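4.3 Marked places on work surfaces

The third claim we set out to test is the one most often repeated in workplace guides: that giving every tool a marked place on the bench cuts the time people spend looking for it. Kalter, whose shop-floor handbook is the usual source, puts the idea in a single page and offers no numbers. Trovis repeats it with a chart, but the chart compares benches that had been marked and cleared on the same afternoon with benches that had been neither marked nor cleared. We don't see how anyone could pull the two effects apart from that design.

Our own records come from 13 shared tables in the Moulin workrooms, where packing, labeling and small repairs are done by whoever is on shift. Over the study period we logged 2,000 put-downs, meaning any moment at which a person let go of a shared item and turned to something else. Of these, 700 took place on tables with tape markings. The rest took place on tables that had none, or where the markings had worn away and were never replaced.

The first trouble is deciding what a marking is. Guides talk as if an outline on a table speaks for itself. On the tables we visited, tape was doing several jobs at once. Some of it marked a spot, some of it covered a scratch or a rough patch, and some of it seemed to be left over from an earlier layout. Workers who were asked what a given piece was for often gave different answers, and a few gave different answers on different visits. A black square with tabs running out from its sides looks like a place to put something. A broad patch of gray duct tape could be a place, a repair, or a strip of grip to keep a basket from sliding. We coded both kinds as markings if anything was regularly set down on them, and we accept that this was generous to the claim.

The second trouble is the basket. Small open baskets were in use on most of the marked tables, and they were used to hold exactly the items the markings were meant to keep in order: tape rolls, scissors, marker pens. Once a roll of masking tape lives in a basket, the question of where it belongs has been settled by the basket. The tape on the table then only tells people where the basket goes. In 387 of the 700 put-downs on marked tables, the item went into a basket and never touched a marked spot at all. Brarnix treats cases like this as successes for marking. We think they are successes for baskets, and cheap ones at that.

A fairer reading would set aside the basket cases and look only at items placed straight onto the table. When we did so, the gap between marked and unmarked tables shrank to a size we would not want to defend. Items did land inside the outlines more often than chance would suggest, but people also went on looking for them in the old places first, which is where the time goes. Two shift leads told us that the markings mostly helped new staff. That may be so. Our log did not record how long a person had worked there, and we can't check it.

We also found little support for the idea that marked tables stay cleaner. Observers scored each table for crumbs, threads, tape scraps and dust at the close of the day. Scores on the marked tables were spread as widely as scores on the others, and the tape itself gave loose bits somewhere to catch, above all along ragged or lifted ends. Kalter advises replacing tape as soon as an edge lifts. None of the workrooms had a set time for this, and the people we asked were unsure whose task it was.

Figure 4. Marked table with two taped areas. Left, gray duct tape patch with a mesh-walled basket holding a roll of masking tape. Right, black tape square with nothing on it. The patch and the square were both coded as markings.
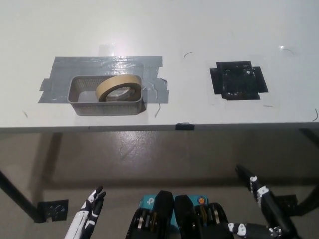
None of this shows that markings do harm. It does suggest that earlier reports credited them with gains that belonged to containers, to clearing up, or to the simple fact that someone had come by and paid attention to the room. Section 4.4 takes up the last of these, using the tables at which observers were present but nothing was changed.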